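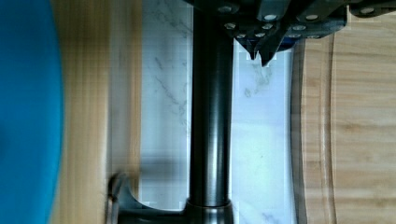
Long dark metal rod, upright in the picture.

Apr 29, 2018

Slept badly and got up at five. I made tea and sat with the lease for the second room until it was light. I have read it so many times that I know which page has the spelling mistake.

The question is still the same. Do I take the room in Drinville, or do I stay only in Plermont and try to put more people in the morning classes? On Friday the landlord wrote that the rent would be 876 a month, with water but without heating. Last week he said on the telephone that heating was included. I looked in my notebook and I had written it down: "heating yes". I don't think he is a dishonest man. I think he says yes to things when he is walking. I will write to him tomorrow and ask him to put the heating in the contract, with the month when it is turned on, because in November in that building the floor was so cold that I kept my shoes on for stretching.

I did the sums again at the kitchen table. If I keep my price as it is, the second room pays for itself only when the evening classes are nearly full, and in the first half year they will not be. My mother's cousin lent me 600 for the mats and I want to return it before the summer. So there are two debts in my head, one small and one that does not exist yet. The second one is the one that wakes me up.

In the afternoon Tomoyo Hoshino came and we walked along the canal as far as the lock. She has taught for longer than I have and she asked me a thing I did not like: which class would I give away? I said none. She said then you don't want a second room, you want a second body. I was a little offended and we talked about her sister's wedding for a while. But it is true that in Drinville somebody else must stand in front of the people two evenings in the week, and I have never let anybody teach under my name. When I was ill in the winter I closed and returned the money, and I remember that I was even proud of it. Closing for one week cost me 212 in refunds, and two of the women from the Tuesday group did not come back after.

Tomoyo would do the Thursday evenings herself if I ask properly. She did not say it directly. She said that her Thursdays are "quite quiet now", and then she looked at the ducks. I must ask her properly, with the hourly pay said clearly, and not on a walk.

We disagreed about the leaflets. I have ordered 400, and she thinks that paper is finished. Maybe for young people. My best group is the over-sixties and every one of them found me from the card in the chemist's window, or from a neighbour who had seen the card. The printer in Morikawa Street has made a nice job, only the green is darker than I chose. The telephone number is correct. I checked it three times, then I called it to be sure and my own pocket rang.

Evening. Soup, and the rest of the bread. I wrote a list of what I need to know before I sign:

heating, in writing
who has the second key
if I may hang mirrors on the long wall
can people park behind the bakery after six
what happens if I want to leave after one year

The last one I am ashamed to ask. It feels like to speak about divorce at the engagement dinner. But I will ask it.

I also looked at the page of Drurkulden, the big gym by the station. They have a new offer, the first month free. Last year this would have made me ill. Today I read it through and thought that their changing room has no bench to sit on, and Mrs on the front row with the new hip (I should not write her name even here) told me she cannot stand on one leg to put on her trousers. So I have added a bench to my list of things to buy. Two benches, if I find them second-hand.

My left knee is a little swollen again from showing the lunges on the cold floor. I must learn to explain more and show less. In my own language I could explain a lunge in one sentence. In English I still say "go down like this" and then I go down, eight times, three classes a day.

Tomorrow: letter to the landlord, bank at ten, low-impact class at half past eleven, telephone Tomoyo after lunch when she is at home. Wash the towels tonight, not in the morning.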